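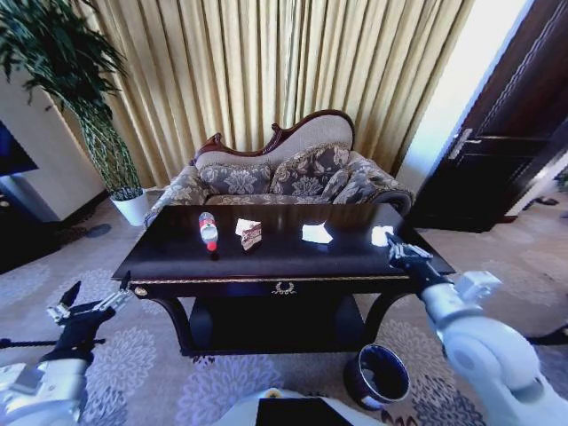
4.2 Preparing the Room for the Kodisia Air Purifier

The purifier should be placed on a level floor with open space on every side. Furniture in the same room must be cleared of light articles before the first run, as the outlet produces a strong upward current at full speed. Paper napkins left on a polished tabletop, like the two white ones on the black table, should be put away or weighted down. Carpeted rooms are suitable, provided that the base stands firmly and does not tilt.

1. Remove the packing tape and lift the unit out by both side handles.
2. Open the rear panel and take the filter out of its plastic bag.
3. Return the filter with the arrow pointing inward, then close the panel until it clicks.
4. Connect the power cord directly to a wall outlet.

Caution: Do not operate the unit with the filter bag in place. The motor may overheat.

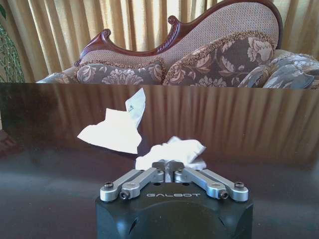
5. Press and hold the power button until the display lights up.
6. Select the room size. The standard setting covers rooms up to 208 square feet; the Quiet setting covers up to 162 square feet.
7. Run the unit at full speed for one hour with the doors closed.

Note: A faint odor may be present during the first hour of use.

The filter should be replaced after 1,000 hours of operation - the indicator on the display will turn amber. Replacement filters are ordered under part number 389.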